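The finish on Milagros Campos's table took 2 tries. The first coat dried cloudy, so she sanded it back in September and started over with a red-brown stain from Stedora.

"I wanted to see the grain from across the room," she says. 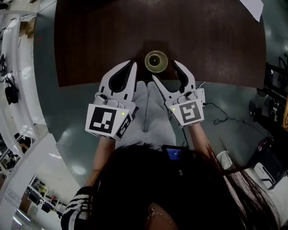 A translucent yellow-green cup on the dark brown tabletop.

Campos keeps few things on the wood, and never a hot pan. She wipes it with a damp cloth after supper and waxes it twice a year. A tin of wax costs her $59 at a shop in Wernach and lasts until the next one goes on sale.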